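Delia Chiriac has been sorting play food since December and she's not done. "You open one tub and there's a whole other kitchen in it," she says. Laughs. Then goes looking for a lid.

The toy library lends out 141 kits now. The pretend kitchen is the one people ring up for – always has been, she reckons.
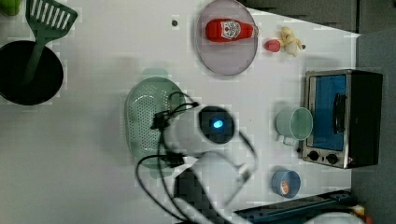 Festby Toy Library – Kitchen & Home Play Team

Favourite piece? The toaster oven, no question. "It's got the knobs. Kids love a knob." The colander comes second, and the ketchup bottle gets asked for by name. Bananas go missing most, she says, tomatos too.

Paula Enache does the checking in. Her rule is simple: pots and plates first, food last. "Otherwise you're hunting for a spatula at closing time." Both of them want a second oven. Maybe by winter, if theres money.

16/01/2016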